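Plurthorpe Community Workshop: February Walk-Through Checklist, With Comments

Walked by Francine Gosselin, with Setareh Jafarzadeh holding the flashlight and keeping me honest on the outlets
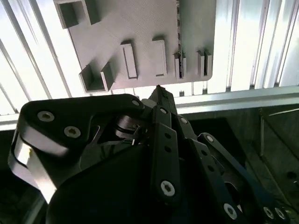
DOORS AND WAYS OUT

Front door opens fully from the inside without a key: OK
Comment: It sticks a little in damp weather, so give it your shoulder. I've planed the bottom edge once already and would like to wait for spring before I do it again.

Back door clear on both sides: NEEDS ATTENTION
Comment: I know the back hall is a lovely handy spot for lumber, and I've leaned a board or two there myself over the years, but please, let's keep it clear. Setareh and I moved everything to the rack by the sink, so if you're missing some maple, look there first.

Exit sign lit: OK

FIRE

Extinguisher by the finishing bench, needle in the green: OK
Extinguisher by the front door, needle in the green: OK
Comment: The tag on this one is getting hard to read. I've asked Rezaei for a new one when they come for the yearly service.

Oily rags in the metal can with the lid down: NEEDS ATTENTION
Comment: The lid was up when we came in. I do understand, you've got stain on both hands and you just want to go home and eat your supper (I've been there!), but linseed rags can heat up all by themselves. Lid down every time, please and thank you.

Smoke alarm sounds when tested: OK
Comment: Very much so. Apologies to the quilters next door.

ELECTRICAL

Outlets along the north wall tested: OK
Outlets along the south wall tested: ONE FAILED
Comment: The one under the window, marked 14 on the panel. Setareh put tape over it and switched off the breaker. Please leave both alone until the electrician has been.

Extension cords free of nicks and flat spots: REPLACED ONE
Comment: The new orange cord came to $47, and the receipt is in the blue folder.

MACHINES

Guard on the table saw in place and moving freely: OK
Band saw blade tension: OK
Drill press chuck key on its hook: MISSING
Comment: Check your apron pockets, everybody. Mine was the first place I looked, and I'll admit I found two pencils and a cough drop.

Dust collector bag emptied: DONE
Comment: The Prisitz bags fit better than the old ones, so I'd like to keep ordering those.

FIRST AID

Kit stocked: MOSTLY
Comment: Low on the wide bandages and out of eyewash. I'll pick up both on my way in.

STILL OPEN

Electrician for outlet 14: Setareh to call
Chuck key: whoever has it
Eyewash and bandages: Francine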